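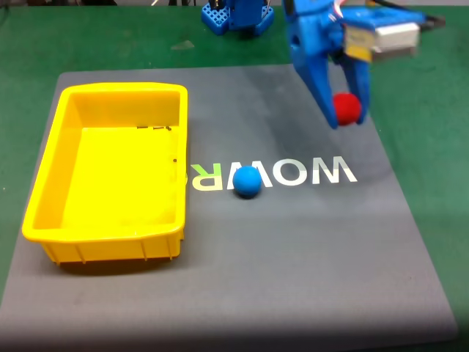 I've been gluing things at home for years on whatever was lying closest: newspaper, a pizza box lid, once a baking sheet that has never been the same. So when I started building a model harbor last October I decided to get a real work surface, and after a lot of reading I bought the Skinero bench mat, the large one. I've had it through one whole winter of building and I am very, very happy with it.

First, the surface. It's smooth enough that a pencil doesn't skip when you draw on paper laid over it, but it has just enough grab that a ruler stays where you put it. My old Fesau mat was slick, and every long cut on it was a small adventure. On the Skinero I can hold a steel rule with two fingers and pull the knife toward me without the whole thing sliding off to one side.

Glue is where it really won me over. White glue peels off in one rubbery sheet if you leave it overnight (I look forward to this more than a grown man should). Super glue takes more work. Small drops pop off with a fingernail, but a bigger puddle left a shiny patch near one corner, and that patch is there for good. Acrylic paint wipes up while it's wet and mostly scrapes off when it's dry. I haven't tried oils on it and I don't plan to.

Cutting! It isn't sold as a cutting mat, and the little card in the package says so, but I do light cutting on it all the time. Card stock and thin styrene are fine. I can see faint lines if I tilt my head toward the lamp, and I can't feel them with my finger. For anything thick I put a scrap board down first.

It came rolled up, and that was annoying. The ends wanted to curl for four days. I tried books, then I tried rolling it backward, and what finally worked was leaving it upside down on the floor by the heater with a couple of dictionaries on the corners. Walid Farah from my model club has the same mat and says his was flat by dinnertime, so maybe mine had been in the warehouse longer. Once it was flat it stayed flat.

The smell is worth a mention too. Mine smelled like new bike tires for a week or so. If your workbench is in your bedroom, air it out somewhere else first.

There are a few things I'd change. I'd love a printed grid, even on one side only, because I still have to go find my square for every right angle. The edges are cut clean but not bound, and one of them has started to fuzz where my sleeve rubs. And it only comes in two sizes, one a bit small for a long hull and one that takes over the whole table. I went big and I'd do it again, but measure yours before you order.

I also borrowed a Uniyal mat for a couple of evenings to compare. It's thicker and very comfortable under the wrists, and if you mostly do beadwork or fix watches you might like it better. For me it was too soft. Pushing a pin straight down into balsa, I kept feeling the whole piece sink a little, and my joints came out crooked.

As for cleaning, warm water with a drop of dish soap does nearly everything. I wipe it down at the end of the night, stand it against the wall to dry, and lay it back down in the morning. Skip the acetone. I tested a dab on the underside and it left a cloudy ring right away.

The harbor now has its breakwater, both cranes and most of a fish market, all of it put together on this mat. Next up is the ferry.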